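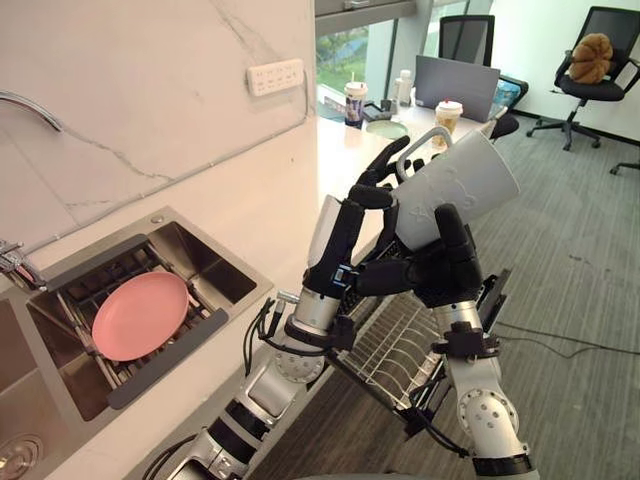 Mitsuko Kamata wrote back to our spring report with one line: if the machine still needs a person standing next to it, what are we paying for? She asked that this report answer her before it gets into anything else, so it does.

At present you are paying for a person standing next to it. Every session in the kitchen at Loddale in this period had an operator within reach of the stop button, and the operator used it. We don't expect that to change by the end of the current grant, and the line in the original proposal about "unattended evening cleanup" should be struck.

Work done since the last report

The job is the same small one as before: take a mug or a plate out of the sink, turn it over, set it in the drying rack, and leave it there in one piece. We kept to mugs and plates. The proposal also listed cutlery, and we dropped that in June after two weeks of forks sliding through the fingers.

We logged 3,465 attempts. An attempt counts as finished only if the item ends up in the rack, right way around, with no help. The earlier reports also counted items that an operator nudged into place, and for that reason the old and new totals should not be compared. I would ignore the chart in the spring report altogether.

Mugs are the harder half. A plate can be picked up by the rim and slid into a slot, and small errors get forgiven by the wires. A mug has to be turned, and turning it with two hands means that for a moment both hands have to agree on where it is. When they don't agree, one pushes against the other and the mug rotates or drops. The Finia software was supposed to handle the handover by itself. It handles it when the mug is one it has been trained on and the handle starts out on the expected side. We tried 6 mugs from the staff cupboard that it had not been trained on, and it managed 2 of them well enough that I would show a visitor.

Speed is also a problem. A single mug takes 80 seconds on a good run. I can empty the whole sink in that time, and I am not fast.

What the suppliers told us

Plisari sent an engineer to look at the wrist cables, which had been catching during wide turns. The new routing is better. They also told us that the next hand will "close the gap" on unfamiliar objects. We heard much the same about this hand, and I have not put any improvement from it into the plan.

Kubo offered us a trial of their shelf-stocking unit for the shop-floor part of the project. I watched their demo. The boxes were all the same size and somebody had squared them up beforehand – a reasonable way to run a demo, and no use to a store with a delivery half unpacked in the aisle. I asked to bring our own boxes next time and am waiting for an answer.

Money

Spending is on plan except for operator hours, which are over. The overrun comes from resets: putting dropped items back, restarting the arms, moving the rack to where the software thinks it is. We can cover it from the cutlery money.

Next period

We want to keep going with mugs and plates, with more kinds of each, and to record every time a person steps in and why. That figure has never been reported by this project and it is the one that answers Mitsuko's question. We would like to put off the shop-floor work until Kubo has replied.

I do think there is something here worth the rest of the grant. The grip itself is much steadier than it was a year ago, and the plate results hold up when I run them on a Friday afternoon with no preparation. But a household that bought this today would be buying a second chore, and I would not want the foundation's name on any statement that says otherwise.

The session logs and the revised budget sheet are in the shared folder. Please send questions before the review call so I can pull the right runs.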